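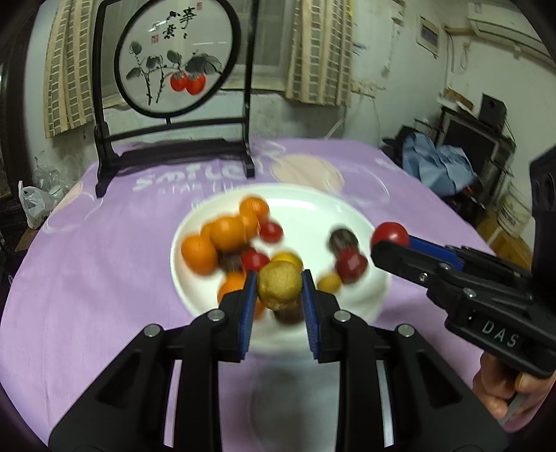
Mixed fruit on the white plate, persimmon screen behind.

Display plate: everything together or sorted by type?

Posted by flodus_k, Sep 21, 2024
I keep a fruit plate on the side table by the window, lavender cloth under it, black table screen behind it. Current contents are orange citrus, cherry tomatoes, a couple of yellow round ones and some darker pieces. The plate gets handled a lot, so the layout never holds for long. Two questions.

1. Does mixing types shorten the life of the citrus?
2. Is there an arrangement that survives people picking from it?

The room runs at 22 C with the AC on. No direct sun on the plate, curtains stay drawn in the afternoon.

Reply by satanow
1. Slightly. Tomatoes give off ethylene as they ripen. Citrus is not very sensitive to it, but the green button at the stem end will brown sooner. The larger risk is mold. One soft orange in contact with its neighbors will take the group. Turn them over every 3 days and check the undersides.
2. Heavy fruit first, against the rim. Small fruit goes in the gaps and never on top.

Reply by arkar_table
Disagree with gap filling. Cherry tomatoes between oranges get bruised whenever somebody pulls an orange out. Put the tomatoes on the side people reach from and leave them clear. Yours look close to right already, with the oranges grouped on the left.

Reply by satanow
Bruising depends on the weight resting on them. A tomato in a gap carries no load if the oranges are seated on the plate.

Reply by arkar_table
It carries load when the orange rolls. A flat plate has no wall to stop it. I would agree with you for a bowl.

Reply by Tahmineh Ranjbar
Change the plate before changing the layout. A shallow coupe shape with a raised edge holds round fruit far better than a flat one. I use the Onsri serving plate, paid 1,120 for it second hand in March (local currency, do not be alarmed). Any plate with a proper lip will do the same job.
On the screen: two red persimmons on silk are a strong color already. Four oranges in front of them compete. I would take two oranges off and keep the red pieces apart from each other.

Reply by flodus_k
The oranges are what get eaten, so they stay. I can move the red one over to the other side. Would you change the cloth?

Reply by Tahmineh Ranjbar
Lavender under orange is fine. The large lettering is the problem. It draws the eye down from the calligraphy. Plain linen at 200 gsm would lie flatter too.

Reply by arkar_table
The cloth is fine. It is a side table.

Reply by onsri_old
Check what the brown ones are before anyone eats them. From the photo I would have said chestnut for the darker one near the front, and I can't place the lighter one next to it. If it is a chestnut in the shell, it should be in the refrigerator in a paper bag. They dry out quickly at room temperature and the kernel goes hard.

Reply by satanow
Agreed on storage. For display only it makes no difference.

Reply by flodus_k
Noted. I will try a lipped plate first, tomatoes on the near side, and leave the cloth alone for now. Citrus gets turned every 3 days as suggested.

Reply by arkar_table
Dry the plate before you put the fruit back. Water under citrus is where my last batch started to go.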